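Armario Ornville: guía de montaje y uso
Sección 3. Organización del interior

Antes de empezar, compruebe que las bisagras están ajustadas (sección 2) y que el armario está fijado a la pared.

1. Abra las dos puertas del todo. Si una roza el suelo, regule la bisagra inferior antes de cargar los estantes.
2. Limpie los estantes con un paño apenas húmedo y séquelos.
3. Coloque el estante intermedio sobre sus cuatro soportes y presione hasta notar el tope.
4. Reserve el estante inferior para el calzado. Ponga cada par junto, con los talones hacia fuera, para poder sacarlo con una mano.
5. Deje en el estante intermedio la ropa doblada o las cajas ligeras.

PRECAUCIÓN: no cargue más de 10 kg por estante. No se apoye en las puertas abiertas ni cuelgue peso de ellas.

Nota: los adhesivos decorativos pueden pegarse en el fondo o en la cara interior de las puertas. Evite los cantos y la zona de las bisagras. 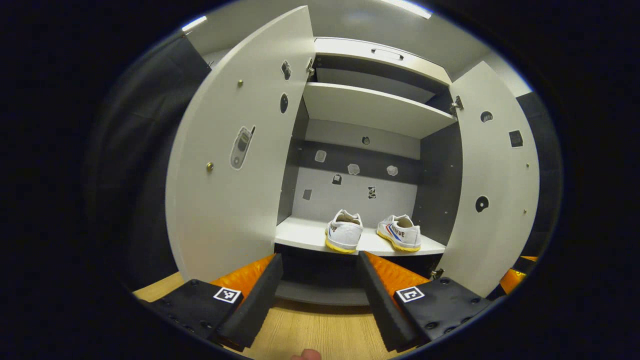
6. Cierre primero una puerta y luego la otra, sin golpearlas. Si no quedan a la misma altura, repita el ajuste de la sección 2.
7. Revise los tornillos a los 3 meses y apriete los que tengan holgura.

Nota: no guarde calzado mojado. Para quitar un adhesivo, caliéntelo con un secador a baja temperatura y tire despacio desde una esquina.

Revisión del documento: 18/05/2021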